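6 Drain and supply tubing

6.1 Before you start

This section covers cutting, routing and connecting the flexible tubing supplied with the Musia bench water unit. It applies to units with a serial number of 2785 or higher. For earlier units, use the tubing sheet packed with the fittings kit.

You will need:

Tubing, one coil, 3000 mm
Tube cutter or a sharp knife with a new blade
Steel rule or tape measure
Two hose clips per joint
Marker pen
Clean, lint-free cloth
Shallow tray or bowl

Work on a flat, light-coloured surface. Kinks, scratches and trapped dirt are hard to see in translucent tubing on a dark bench.

CAUTION: Close the supply valve and switch off the pump at the wall before removing any tubing that is already fitted. Water may remain in the line after the valve is closed.

6.2 Preparing the tubing

1. Take the coil out of its bag and remove the ties. Do not cut the ties with a knife.

2. Lay the coil on the work surface and unroll it from the outer end. Do not pull from the middle of the coil.

3. Leave the tubing to relax for at least 3 hours at room temperature. It will keep some of its curve.

4. Wipe the outside with the cloth. Do not use solvent or abrasive cleaner.

5. Check the full length. Reject any part with a crease, a flattened area or a cut.

Note: A kink that has been straightened by hand remains a weak point. Cut it out and use the remaining length on a shorter run.

6.3 Measuring and cutting

1. Measure the run from the outlet spigot to the drain spigot, following the path the tubing will take. Do not measure in a straight line between the two.

2. Add 71 mm to the measured length. This covers the overlap at both spigots.

3. Mark the tubing with the pen. Carry the mark all the way round.

4. Hold the tubing upright and straight next to the mark, and let the free length fall away in an open curve. If the free length pulls to one side, support it on the bench.

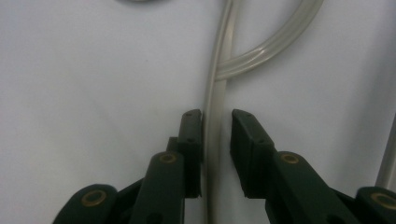

Fig. 6-2. Tubing upright, free length in an open loop.

5. Cut square to the tubing in one movement. A sloping cut will not seat fully on the spigot.

6. Look into the cut end and remove any loose material. Rinse with clean water and shake dry.

CAUTION: Keep fingers clear of the blade side. Do not cut towards the hand holding the tubing.

6.4 Routing

1. Route the drain line downhill for its whole length. A low point between the unit and the drain will hold water.

2. Keep bends wide. Where the tubing must change direction, use a loop in preference to a tight corner, and check that the wall has not flattened on the inside of the bend.

3. Where two lengths cross, make sure neither presses on the other. Fit a spacer from the kit if they touch under load.

4. Keep the tubing clear of the heater plate, drawer runners and door hinges.

5. Fix the line with the open clips supplied. Do not use cable ties; they narrow the bore when pulled tight.

6.5 Connecting

1. Slide two hose clips over the end of the tubing.

2. Wet the spigot with clean water. Do not use oil or grease.

3. Push the tubing on with a slight twist until it meets the shoulder. If it is stiff, dip the end in warm water and try again.

4. Position the first clip behind the barb and tighten. Fit the second clip behind the first, with its screw on the opposite side.

5. Repeat at the other end.

6.6 Leak check

1. Put the tray under the lower joint.

2. Open the supply valve by a quarter turn and switch on the pump.

3. Watch both joints. Air bubbles moving along the tubing are normal during first filling.

4. If a joint weeps, close the valve, switch off the pump and tighten the clip by half a turn. If it still weeps, cut back the end of the tubing and refit it.

5. Open the valve fully and check again.

6. Dry the joints and write the fitting date on the service label.

6.7 Replacement

Replace the drain line every March, or sooner if it has turned cloudy, hardened or become sticky to the touch. Replace the clips at the same time. Spare tubing is sold by the coil under the Moreira fittings range; quote the unit serial number when ordering. Do not join two short lengths to make up a long one.

Section revised 28th January. Steps 6.3 and 6.5 checked by Dace Luik and Babar Bajwa, Darcombe workshop.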